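Monday, January 15, 2018

First day properly back and the workshop still smells of the paint they used in December. Abílio Carvalho had got in before me and had the kettle on, so no complaints. Plan for today was the sample stores - what we keep, what we bin, and what everything goes in from now on. I'd been putting it off since before the break and the shelf by the door had started to lean.

Started with the Koppel offcuts. Most of them are no use to anyone, too short to clamp and too scratched to test, but I kept one bag of the longer pieces in case Isten want their comparison run again (they will, they always do!). The rest went out. Then the Trulley fasteners, which somebody had tipped into one big tub with the washers, thank you very much whoever that was. Sorted those over coffee. Abílio weighed the lot afterwards and got 3,890 grams, so that's the figure on the stock sheet now and I don't want to hear about it again until the summer.

Next the containers. I like the clear plastic ones with lids because you can see what's inside without opening them, and they sit flat. Abílio prefers open trays because you can get your fingers in. We went back and forth on this for far too long. In the end we agreed that anything that gets used every day lives in a tray and anything that doesn't lives in a lidded box, and both have to sit in the wire baskets so the dust drops through and doesn't build up in the corners.
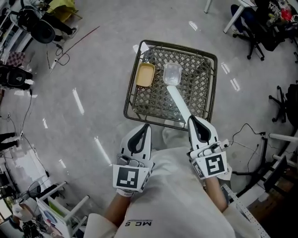
The baskets themselves are staying. I did wonder about solid crates, and Jorkotora do a decent one, but 16 of them would come to 1,825 with delivery and I can't see that getting signed off in the first month of the year. Besides, the mesh is easy to clean - hose it, shake it, done. The only thing I don't like is that small parts go straight through, so nothing loose goes in, ever. I've written that on the inside of the cupboard door in red.

Tried a few arrangements. Two things side by side with a bit of room between them is about as much as I'd want in one basket. Three is possible if they're small, but then you're lifting one out to get at another and we're back to the mess we had last year. Abílio says leave a gap wide enough for a hand, and I think he's right, annoyingly. Labels on the short side of the box, facing out. Trays get theirs on the rim. I ran out of labels halfway through and have ordered another 100, so the bottom shelf will have to wait.

Stopped for lunch late. Swept up afterwards and found two of the missing spacers under the bench, plus my good pencil.

Still to do:
Top shelf, left side, haven't touched it.
Ask Isten whether they want the old Koppel pieces sent or kept here.
Tighten the bracket on the leaning shelf before anything heavy goes back on it.
New lid for the box with the split corner, or just bin the box.
Scraps of paper - they get everywhere when we're labelling, so put a bin at that end of the room.

Abílio is in again tomorrow morning and has the key to the back cupboard.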